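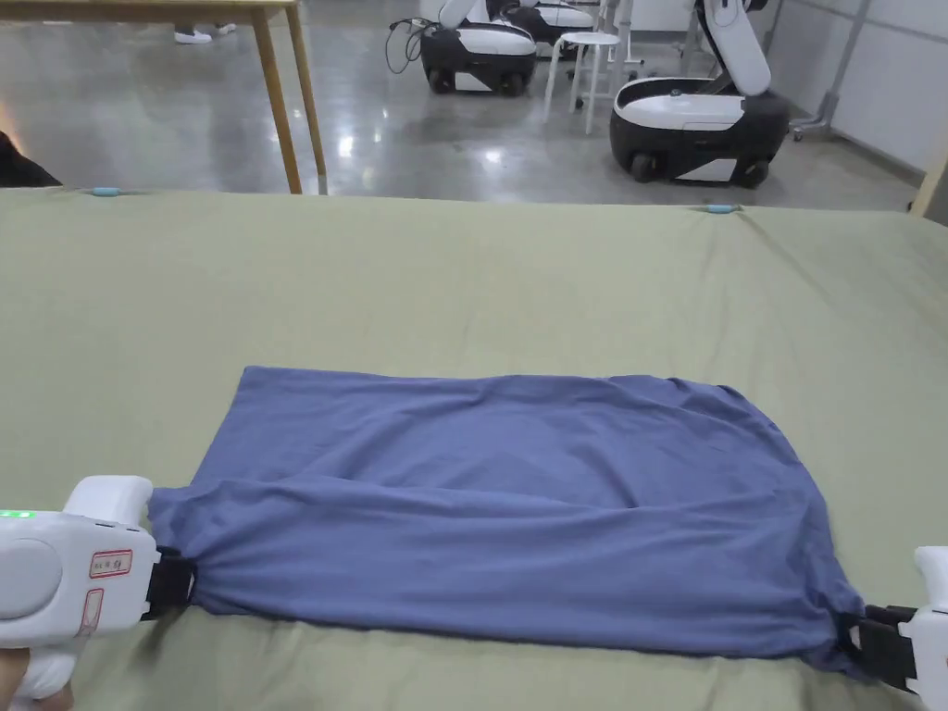

5. Folding T-shirts on the covered table

This section applies to short-sleeved T-shirts in sizes up to adult XL. For long sleeves and hooded garments, see the Stullholm Folding Guide, part 3938.

5.1 Preparing the surface

1. Clear the table and wipe it down.
2. Spread the table cloth with the matte side up. Let it hang evenly on all sides.
3. Smooth the cloth from the center outward. Faint wrinkles are acceptable - raised ridges are not, as they will print through thin jersey.

NOTE: The cloth keeps the garment from sliding. Do not fold directly on a bare laminate top.

5.2 Laying out the shirt

1. Place the shirt face down with the collar pointing away from you.
2. Tuck both sleeves in toward the center of the back.
3. Press the fabric flat with the palms. Work from the collar to the hem.

5.3 Making the cross fold

1. Take hold of the two bottom corners at the same time.
2. Pull outward until the edge between the corners is straight.
3. Lift the edge slightly and carry it away from you. The fold line should run across the full width of the shirt.
4. Lower the edge and keep light tension on both corners while the layers settle.
5. Release both corners together, then flatten any bunching along the fold.

CAUTION: Do not pull one corner harder than the other. The jersey will twist and the hem will not line up with the layer below.

NOTE: Small ripples in the upper half can be left until the final press. Creases that cross the fold line must be opened and the fold repeated.

5.4 Finishing

1. Fold the left and right sides in to the width of the Tedesco shelf insert.
2. Turn the shirt over and press once.
3. Stack with the folded edge facing out, dark colors at the bottom.

Section revised 2025-08-30, S. Pelupessy. Replaces the January issue.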